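The grasp planner finally stops fighting itself

I've been buried in Pevel for most of May and I have to write this down before I forget how it works, because I am so happy with it! Pevel is my little planning layer for cloth. It sits on top of Midomia, which does the arm control, and it has one job: look at a heap of clothing and decide where to grab.

The old version scored every candidate grasp from scratch on each new view. That sounds fine until you watch it run. The wrist camera moves a bit, the folds look different, a new favorite pops up on the other side of the heap, and the arm swings over there. Then the view changes again and it wants to go back. I had one run where it changed its mind 8 times before I hit stop and went to make tea.

So now the planner remembers. Every candidate carries its score over from the last view, faded a little, and a new one has to beat the current pick by a clear margin for 4 views in a row before the arm changes course. It's an old trick (hysteresis, like in a thermostat) and I felt silly for not doing it months ago. The dithering is gone — the arm picks a fold and goes for it.

The other change is in how I sample. I used to throw 2,000 points over the whole cloth mask and score them all. Now I find the ridges first, using local curvature from the depth map, and sample only along those. Fewer points, better points, and the loop has time left over for the collision check with the table, which I had been skipping when things ran late. Yes, I know.

Dark cloth is still the hard part. Deep creases give me holes in the depth, and the old code read a hole as a cliff, so it loved them. I now mark missing depth as "don't know" and let the color image vote on it. Printed areas confuse that vote, since a white stripe on blue looks a lot like a sharp edge, so I'm smoothing the color before the edge step. Crude, but it helps.

A blue top bunched up on the white table, from the wrist camera, with a dark opening between the folds and a bit of white print half hidden in a crease:
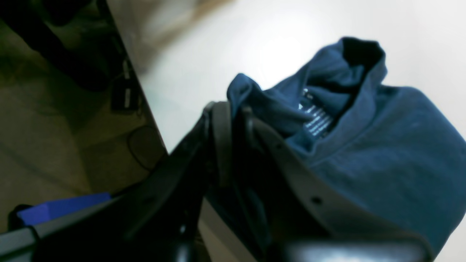 What's next

I want to move the logging over to Nustgate so I can scrub through a run and see every candidate the planner threw away, with its score. Right now I print them to a terminal and squint. After that comes the second grasp, where one fold is already held and the rest of the cloth is hanging. My scoring knows nothing about gravity yet, and I can't wait to start on it.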